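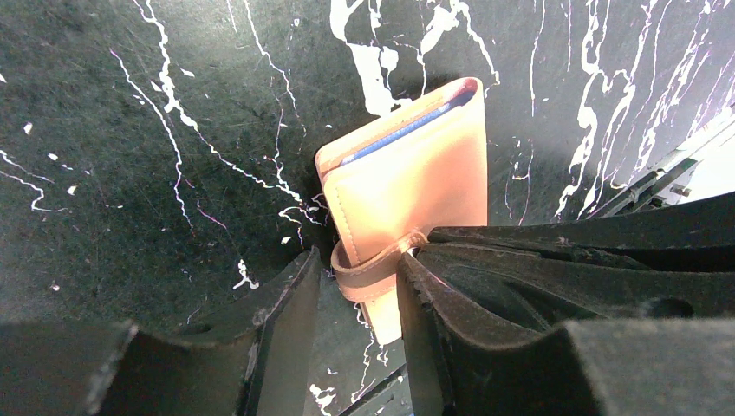
September, shared shop, back bench. Starting 7:40 pm

Grip force again. Last entry I had the close limit at 200 (driver units, not newtons, I keep forgetting and so does everyone who reads this) and the fingers were leaving dents in soft stuff. Down to 184 tonight. Want to know if the small leather goods hold at that or slide.

Setup same as before. Vatusus board on the old supply, Degefa printed fingers, wrist camera plugged straight into the laptop because the hub drops it every time the shoulder moves fast. Rebooted the hub twice before giving up on it. Somebody please throw that hub out.

184 notes
- wallet, closing across the body: holds. Strap gets pinched at the right finger if I come in too low. Come in higher or turn the wrist a bit first
- holds still when I tap the forearm
- slow creep on the position readout after a while. Motor or slop in the gearbox, dont know. Log it next time instead of squinting at the number
- driver case warm, not hot

Tried dropping below 184 as well, didn't like it, the current reading gets noisy down there and the close-detect trips early. Fingers think they have something when they've got air. So 184 stays for now.

Camera exposure is bugging me. The dark marble top has those white veins all over and the auto exposure hunts whenever the wrist tips. Locked it by hand, much better, then forgot to save the profile. Locked it again. SAVED this time, it's in the Dokbridge folder as bench_dark.

Edge finder still picks veins as object outlines. Of course it does. Options are a plain mat over the top, or mask by color, or stop using edges at all. Mat is quickest. There's gray felt in the Zerkdale bin but it sheds and I don't want fluff in the finger joints.

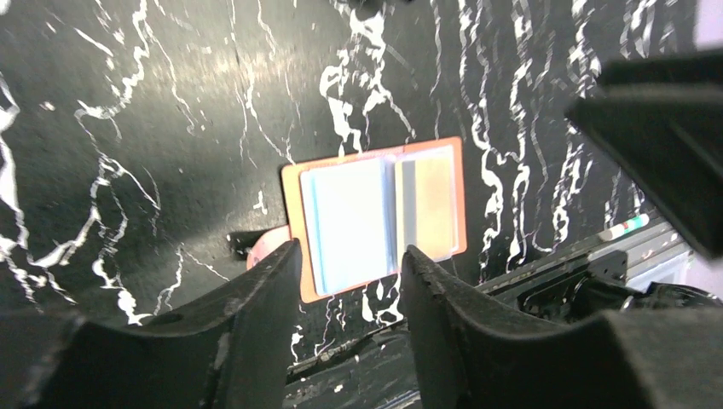
Flat things are the other problem. Anything thin with clear plastic on it throws a glare patch and the finder splits it into 3 blobs. Turned the bench lamp to face the wall and got it down to 2. Good enough to get a center from, not good enough for an angle. And with a flat item the fingertips need to get under an edge or squeeze from the long sides, and tips are too blunt for the first one. Might sand a bevel on a spare pair. NOT on the good pair.

Z height: touch-off was reading high, re-zeroed against a sheet of paper. Took about 3 mm out of the approach. Check it again cold, I think the bracket moves as the room cools down.

To do
- save a log of the creep, ten minutes, holding, no touching
- bevel on spare fingers
- mat that isn't felt
- tape the wrist camera cable, it rubs on the elbow bracket
- new hub!!
- label the 184 profile so whoever has the bench next doesnt load the 200 one and crush somehting

Left powered down, arm parked to the left, e-stop pressed in. Twist it to release before you start wondering why nothing moves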